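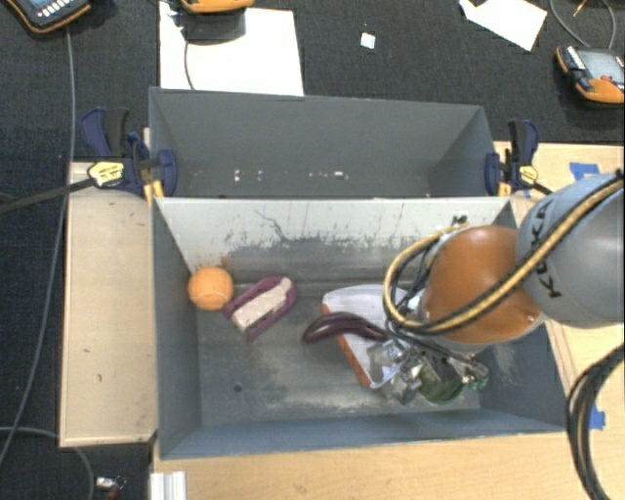

Page last changed: Thu 9 October

Cistus lab puts three grippers through the same bin

If you have walked past the back room at Cistus lately and wondered what all the soft thumping was, the answer is a bin-picking comparison that began in May and has now reached the stage where there are results worth sharing. Nattawut Chaimongkol and Blažena Sýkora have been running three grippers on the same arm, over the same pair of gray bins, with the same box of odds and ends, and they were kind enough to let us sit in for most of an afternoon and ask a great many questions.

The idea is simple enough to explain over coffee. The arm reaches into one bin, picks up whatever it thinks it can hold, and moves it across to the bin behind. When the first bin is clear, the job is turned around and everything goes back. A run ends when the arm has either emptied the bin or failed eight times in a row, and then somebody shakes up the objects and starts another. By the end of last week the pair had logged 874 pick attempts, which Sýkora keeps in a spreadsheet that has grown so wide she has to scroll sideways to find the dates.

The three hands on trial are a two-finger gripper from Clavari, a softer one from Erkus with padded tips, and a small suction tool called the Vũ that the lab had been meaning to try for a long while. Each one gets the same share of runs, and swapping between them takes 12 minutes if the cables behave -- longer if they don't, and on the day of our visit we are sorry to say they didn't. Chaimongkol spent a good part of the first hour re-tying the bundle along the orange KUKA arm so that it would stop swinging into the side of the bin.

What makes the test interesting, and a little maddening, is the choice of objects. There are 60 in the full set, and only a handful go in at a time. The bright orange ball likes to settle by the wall, right up near the corner, where a wide hand has a hard time getting around it. Then there is the glossy, curved, dark purple-brown piece, which tends to end up lying across something else, so that a grab at one can easily turn into a grab at both. Clear plastic is its own headache, with all those bright reflections for the vision software to puzzle over.

"I could watch it go after the ball all day," Chaimongkol told us. "You start rooting for it. You know it's only following the numbers, and you still lean over in your chair."

So how are they doing? The Clavari gripper has been the steadiest of the three on solid things with a clear edge to hold, and it is the quickest to recover after a miss. The Erkus takes its time, and it is slower to close by design, but it drops less once it has hold of something round. Sýkora has come to prefer it for anything sitting against a wall, where its padded tips seem to forgive a poor approach. The Vũ is wonderful on flat, smooth faces and rather hopeless on anything crumpled, and neither of them was much surprised by that, though they had hoped for a bit more from it on the curved pieces.

There have been a few lessons that had little to do with the grippers at all. The bins used to creep across the table whenever the arm pushed down at an angle, and a whole week of early runs had to be thrown out once Sýkora noticed that the positions no longer matched. They are clamped at the sides now, and the numbers have been a good deal calmer. The paint inside has taken a beating too, and the scuffs and scrapes along the back wall were confusing the picture at first, so the software was given a fresh set of reference shots of the worn bin. Chaimongkol had wanted to buy new ones. Sýkora talked him out of it, on the grounds that any bin in a real warehouse would look like this before long.

The next stage is the one they both seem to be looking forward to. The objects will go in deeper and more tangled, and the arm will be allowed to nudge things aside before it picks, which it can't do at present. They also plan to give the Erkus a second set of tips with a little more grip to them, and to run the Vũ with a larger cup in case that helps with the rounder shapes.

A fuller write-up, with the table of results for each object, will go on the Cistus site once the last runs are in. Anyone from the building who would like to watch is welcome to knock, though Sýkora does ask that you please not lean on the table -- it is a very nice table for leaning on, and it has already cost her one good run.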